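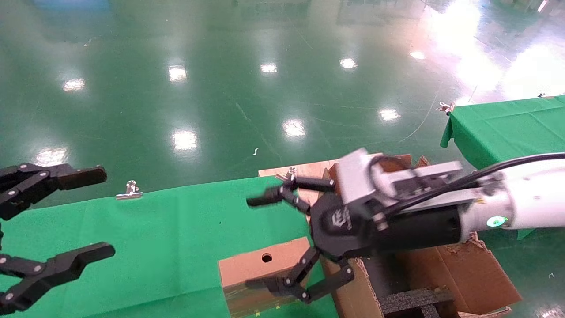 Imiren, a maker of small shipping boxes for workshops and online sellers, announced today the opening of its new packing hall in Giraldo. The hall brings under one roof the work which until October was divided between two rented buildings. It has a green epoxy floor, and the packing tables are covered with green cloth held with small metal clips, so that a plain tan box like the ones in the Bilum line is easy to find with the eye. More cardboard boxes are kept under the tables and next to them, where the person who is packing can reach them without walking to the store.

Giraldo, 16 March 2026. The new hall will serve first the customers of the Bilum line, the smallest boxes which Imiren produces. These boxes are delivered flat or already folded, according to the wish of the customer. Folded boxes were before only possible for large orders. From now the minimum order for folded boxes is 1000 pieces, and the delivery time is 11 working days.

"Our customers asked us for many years to send the boxes ready for filling," said Ulises Carhuamaca, general manager of Imiren. "In the old buildings we did not have the place for it. A folded box takes much more space than a flat one, and we had to say no to good people. I am glad that we can now say yes."

The cloth covers are a proposal of the packing team itself. On the bare tables of the old buildings the boxes were sliding, and the printed sides received scratches. The team tried several materials during the winter and chose a cloth which can be taken off, washed and put back in the pause between two shifts. The clips are ordinary office clips. Imiren has kept them after testing a more expensive solution with rails, which made the change of the cloth slower.

"I was asked by visitors why we do not use something more modern for fixing the cloth," said Octavio Flores, head of packing. "The clip is cheap and everybody knows how to open it. For the floor we spent more, and there I would not save. It is easy to sweep and the cardboard dust does not stay in it."

The hall employs 41 people in two shifts. All of them worked for Imiren already in the former buildings. The company plans to add 20 packing tables in the second part of the hall, which is at present used for storage of pallets.

Orders for folded Bilum boxes are accepted from today through the sales office and through the distributor Zekurell. Customers who have an open order for flat boxes can change it to folded without additional fee, if the order has not yet left the hall. Samples are sent free of charge on request.

About Imiren
Imiren produces cardboard boxes and inserts in small sizes. The company has its seat in Giraldo and sells directly and through Zekurell.

Press contact: Imiren, sales and press office, Giraldo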